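Nomgate open day - anyone else go?

gindix_fan
Went for the clothes handling demo. Queue was 20 min. Worth it imo, the hand grippers were the best part

torque20
Disagree. Towels, fine. Anything puffy and it's a mess. Ask them about sleeves lol

gindix_fan
they did say jackets are the hard one. Slippery, bunches up. Notis told us the same in November

pasaribu_k
Got to try one myself - harder than it looks, my wrist hurt after. Jacket pic:

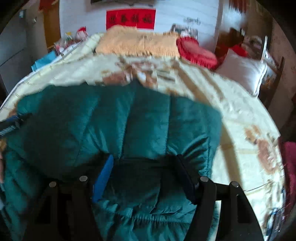
Two fingers on the green padded jacket, on the bed

torque20
ok but thats a person doing it. Wake me when the arm does

gindix_fan
thats teh whole point of the demo??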